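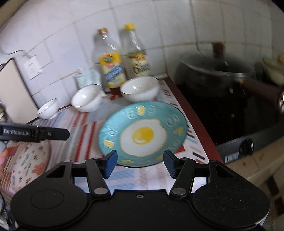
Figure 2. Plate and three bowls on the counter beside the stove, Faromley kitchen.

4.2 Crockery kept out on the counter

Of the 135 kitchens in the Lusach survey, this section takes the ones where dishes sit out between meals. Faromley is one of them. The counter has a striped covering and the bowls stand behind the plate, one upright and two tipped on their sides. Bottles go against the tiles, the stove is right next to it all. Short reach from pot to plate. We coded this as "serving side" storage (see Table 5), as opposed to cupboard storage, which was more common in the Bélanger flats.

Tipped bowls turned up elsewhere too. In interviews people gave two explanations - draining, or just how they got put down. We did not try to seperate these. Coding was done by 2 raters, and disagreements went back to the interview notes.

Decorated plates need their own note. Plain white ware was usually described as a set, and people named the set. Picture plates were named one by one, by what is on them. The turquoise one with the fried egg is an "egg plate" in our coding sheet, whatever gets served on it. Same for lettering around a border, it gives the plate a name and the name sticks.

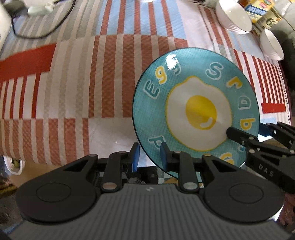
Kavitha Devadiga, commenting on the draft, felt we were making too much of the names. In her view a picture plate stays out becuase it gets used daily, and the name comes from the use, with the picture only helping. She asked for meal diaries before any claim about naming. Fair point. The Clidbridge diaries cover 8 households, all from September, so thin - but they are the only ones we have and we return to them in section 5.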